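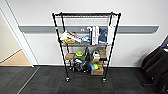

Figure 3. Wire shelving on casters. The upper shelf is empty; household items and toys are stored on the two lower shelves.

4.2 Shelf use and the problem of the unclaimed item

The previous section dealt with rooms that have one user and one purpose. We turn now to shared storage, by which we mean any shelf, closet or corner that two or more groups may use without asking each other first. Such storage was present in all nine buildings in the study, although only the Villca and Flidstead sites had written rules for it. In the remaining buildings the rules were passed on by word of mouth, and staff in the same building often gave different accounts of them.

Cáceres and Barredo have argued that shared shelves fill from the middle. A person putting something away will choose the height that needs neither bending nor reaching, and later users work outward from there. Our survey supports this view in part. Respondents named waist height as their first choice far more often than any other. The floor-level shelf was named second, mainly by those who handled heavy boxes. Shelves above shoulder height were described as "spare" or "for later," and several respondents could not recall ever having used them.

Of the 182 people who returned the survey, most said that they knew who owned the items nearest to their own. Fewer could say who owned the rest. We call an object unclaimed when no current user of the room gives it an owner, and the term does not mean that the object is unwanted. At Flidstead, a box of picture books was unclaimed for most of a year and was borrowed from almost every week. Discarding unclaimed items on a fixed schedule, as the Mustside guidelines advise, would have removed it.

The form of the shelving also had some bearing on the results. Open wire units leave their contents in view from several sides, and users of these units gave more accurate lists of what was stored than users of closed cabinets did. The difference was largest for small items. It was weak for items kept in boxes, where the type of shelf made little difference to what people remembered.

4.3 Floors and the reporting of stains
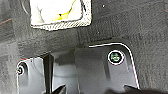 Figure 4. White pad with a yellow stain, on dark gray carpet.

Floor condition was added to the survey in May at the request of Mosquera, who had noted in an earlier review that cleaning staff and room users describe the same carpet in different terms. Cleaning staff tend to report by cause (food, ink, street dirt), while room users tend to report by color and size. A request form that asks only for the cause will therefore be left blank by many of the people best placed to fill it in.

We gave both groups the same short form, with one box for color, one for size and one for cause if known. More than 400 forms were returned. The cause box was left blank on a large share of those from room users, but the color box was almost always filled in. Ñahui, who coded the forms, found that color and size together were enough to assign a cleaning method in most cases. Dark carpet was the main exception. Marks on it were reported late, and faint brown or red marks were often not reported at all until furniture was moved.
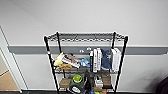
Movable furniture complicates the matter further. Units on wheels were expected to make cleaning easier, and the managers we interviewed at Cida gave this as their chief reason for buying them. In practice, loaded units were seldom moved. Users feared that items would fall or that another group would object to the change. Bedoya reports the same pattern in school libraries and suggests that a set moving day, announced in advance, does more than the wheels themselves.

Twenty-five respondents asked for floor markings to show where furniture should be returned after cleaning. We did not test this measure. Its likely cost is low, but the markings would have to be replaced whenever a room changed use, and the interviews in Section 5 suggest that such changes are frequent and are not always recorded.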